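Vincombe Travel Tile Set
Section 3: Setting Out the Board and Tiles

Read this section before the first game. It covers the board, the tiles and the way both should be handled between games. Scoring is explained in Section 5.

3.1 Place the board

1. Choose a flat table. The board has no feet and will rock on an uneven top.
2. Wipe the table and the underside of the board with a dry cloth.
3. Lay the board with the pale side up. Leave 2 inches of clear table on every side for the players' hands.
4. Press lightly on each corner. If a corner lifts, turn the board a quarter turn and try again.

Note: A board stored on its edge may bow slightly. Leave it flat overnight under a heavy book.

3.2 Check the tiles

1. Tip the tiles out of the bag onto the board a few at a time. Do not pour out the whole bag at once.
2. Turn every tile green side up.
3. Look for chips along the corners. A chipped tile can be recognized by the other players and should be replaced before play.
4. Feel the printed faces for grit and brush off anything loose.

Caution: Tiles are a choking hazard. Keep them away from children under three and from pets.

3.3 Lay out a practice row

New players should start with a short row near the middle of the board.

1. Set the tiles down with the green backs up and the long sides running away from you.
2. Leave a gap between tiles wide enough for a fingertip.
3. Lift one tile by its two long sides, look at the face, and set it back in the same spot.
4. Repeat until you can do this without moving the tiles next to it.

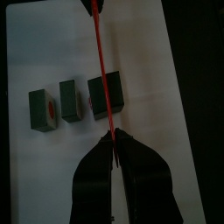 Practice tiles do not need to be perfectly straight. In a real game the rows are pushed together and squared up with the side of the hand, which takes a little longer to learn. Slide the tiles and avoid dragging them by a corner, as this scratches the board.

Note: In low light, a circle on a tile can be misread. Move a lamp to the side of the table if players have trouble telling the faces apart.

3.4 After play

1. Turn all tiles green side up and return them to the bag.
2. Clean the board with a damp cloth and mild soap. Let it dry for 15 minutes before putting it away.
3. Store the set indoors, below 50 percent humidity if possible.

Caution: Do not use bleach, alcohol or furniture polish on the tiles. The printed colors will fade.

For replacement tiles, see the parts list on page 22.

Text by Tamer Qaisi. Revised Oct 30, 2021.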